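FOR IMMEDIATE RELEASE

Uten brings the shared sweet bowl back to the worktables of Clurnton

Clurnton, July 2020 - Uten, the little firm I started to keep workplaces in sweets, is launching a refill round called Nusari this month, and I'm so pleased to be able to tell you about it at last. I've been boring my family with it since before Christmas.

If you've ever worked in an office or a workshop you'll know the bowl I mean. It sits at the end of the big table, or on top of the printer, or next to the kettle. Somebody filled it once. For a day it's glorious and everyone finds a reason to walk past, and then it's down to the flavours people don't like, and there it stays until spring. Nusari is a round for that bowl. You keep a bowl (any bowl, and I really do mean any), we come by and fill it, and you don't have to think about it again.

We've been trying it out with 65 workplaces in and near the town, and between them they've had 2823 refills from us so far. I know that figure because I write every one down in a hardback notebook, and yes, there is now a second notebook. Some of them are proper offices with a reception desk. One is a shoe repairer's. A good few are the sort of place I like best, a room with one long table that everybody shares, where you have to move somebody's bits and bobs before you can put your tea down.

Brabec is that sort of place. It's a shared workroom at the Clurnton end of the old tannery yard, and it was one of the first to say yes. They didn't want anything fancy, and they had no wish for a glass jar with a ribbon on it. They were perfectly happy with a plastic tub, the white kind with a blue and red printed band around the side, put down on the light wooden table where the work gets done.

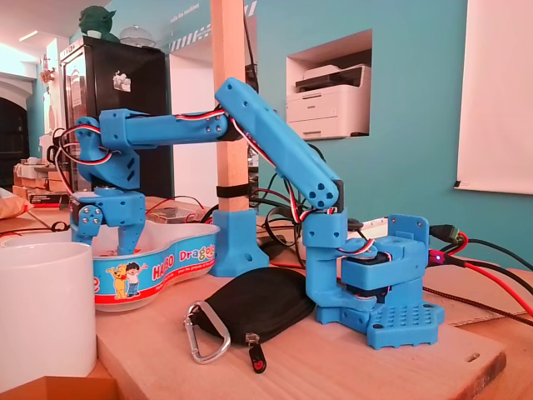 The white sweet tub on the worktable at Brabec, Clurnton.

I'd like to put in a good word for the plastic tub. When I started out I bought a great stack of smart lidded jars, because I thought that's what people would expect for their money, and I can tell you most of them are still in my spare room. People don't like lids. A lid on a jar makes a noise, and then everyone looks up, and you feel you've been caught. A wide open tub lets you reach in without making a speech about it. It's light, it doesn't chip, and if it gets knocked off the table you've only lost the sweets.

So Nusari works with whatever you've already got. When you sign up I'll ask you what your bowl is, and that's mostly so I know how much to bring. A curvy tub with a waist in the middle holds less than you'd think from looking at it. A soup bowl holds more. One of our trial customers uses a cake tin and another uses a bicycle helmet, and I've made my peace with both. If you haven't got a bowl at all we'll lend you one, no charge, and I'd be very grateful if you took one of the jars.

What goes in is up to you. There are 4 mixes on the Nusari card to start with:

Soft and Chewy - jellies and gums, the ones that vanish first
Twist Wraps - boiled and chewy sweets in twisted wrappers, all colours
Half and Half - a bit of each, which is what most people end up with
No Gelatine - checked by me against the packets, every time

I did try a liquorice mix. We won't go into that.

A word on how we fill. The round comes by once a week, and we top up to the rim. I was firmly in favour of chucking out whatever was left in the bottom and starting fresh, but the trial customers weren't having it. They like the leftovers! There's always one person at every table who'll happily eat the orange ones, and I've learned not to come between that person and the end of the bowl. So now we ask. You can have "top up" or "clear and fill" on your card and change your mind by leaving us a note. At Brabec they've gone for top up and they're quite strict about it.

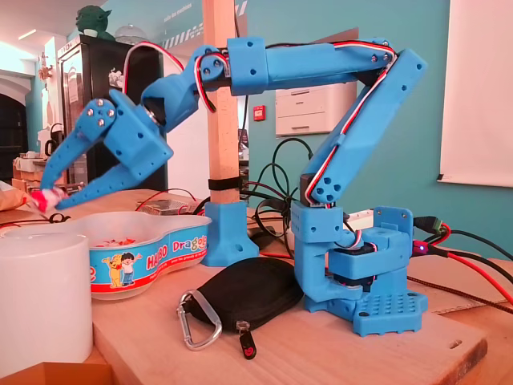

The other thing the trial taught me is that people are very loyal to a brand. I'd pictured myself as a sort of curator, choosing lovely unusual things from small makers, and there is some of that in the mixes. But plenty of tables want what they had when they were nine, out of the tub it comes in, with the picture on the side. If that's you, just write it on the card. We'll get it if we can, at the price on the shelf plus the round fee, and you can keep the tub on the table after it's empty and we'll fill that as well. I used to tip things out into my own bowls and people looked quite hurt.

The round fee is £3 a visit, and the sweets are on top, by weight. There's no contract. If your place shuts for a fortnight, tell us and we'll skip you, and if you forget to tell us we'll hang the bag on the door and hope for the best.

I should talk about wrapped sweets, as it's the question I've been asked most this summer. Plenty of people who never gave it a thought before would now like something with a wrapper on it, and that's absolutely fine by me. Twist Wraps has gone from the mix I ordered least of to the one I can't keep in the van. I've grown very fond of it. It looks cheerful from across the room, all those reds and pinks and yellows, and you can carry one off in your pocket or park one in an empty mug for later without it picking up fluff. We've also put a pair of tongs on the card for anyone who'd like them with the soft mixes, and we'll swap them for a clean pair at each visit.

If you can, I'd suggest having wrapped and unwrapped in separate bowls. They don't sit well together. The soft ones stick to the paper, and then you've got a handful of something that's neither one thing nor the other. A shallow clear bowl is nice for the wrapped kind, the sort with lobes like a clover leaf that you'd put crisps in at a party. You can see straight away what's left, and nobody has to rummage.
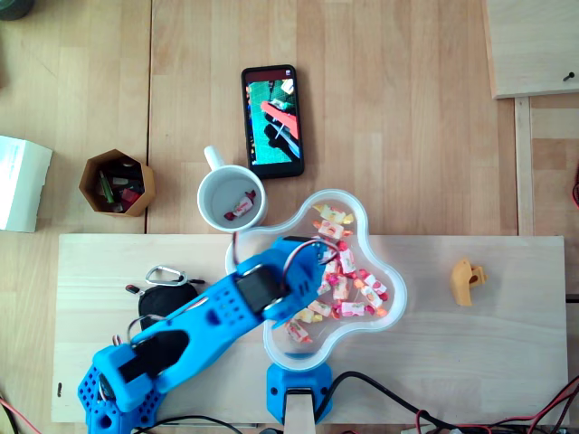

We've had a lovely lot of notes back over the trial, mostly on the backs of envelopes. A few people have told me they talk to each other more, which I'd like to take the credit for, though I suspect it's simply that they're all standing at the same end of the table. One place asked if we could come earlier in the day, another asked if we could come when the manager was out. A workshop on the Clurnton road sent a drawing of an empty bowl with a single tear coming out of it. That's up on my fridge.

There have been grumbles too, and I'd sooner you heard them from me. The red ones run out. I've had this from practically every address on the list, and I've had a go at putting in extra reds, and they still run out, only slightly later. We've had a couple of mix-ups with the No Gelatine bags early on, caught before they left the van, and those now go out in a different coloured bag with my initials across the seal. And in the first few weeks I overfilled. If your bowl was sliding sweets on to the floor each time someone leaned on the table, I'm sorry, that was my enthusiasm.

What's next? From this month Nusari is open to any workplace in Clurnton and the villages on the east side, however small. One person at a kitchen table counts, and I've already got a few of those. We'll add the west side once I've found a second driver who can be trusted in a van full of fudge. There's a set of paper name cards on the way as well, the fold-over sort, so you can label your bowl with what's in it. I've been asked for a card that says "last one, please tell someone", and I think I'll have that printed.

If you write for a local paper or a newsletter and you'd like to come along on the round, please do. You'll need flat shoes and you'll need to have had your lunch first. I can put you in touch with Brabec and some of the other trial tables, and I'll send a sample bag of any mix to your desk, with or without wrappers.

About Uten

Uten supplies sweets to shared tables, offices and workshops in Clurnton. Nusari is its weekly refill round, tried out with 65 workplaces and now open for sign-ups. Cards can be picked up from the Uten van or from the noticeboard inside the front door at Brabec, and filled-in ones can go in the box underneath.

Press enquiries: please write to Uten, Clurnton, marking the envelope Nusari. Photographs may be used with this release.

ENDS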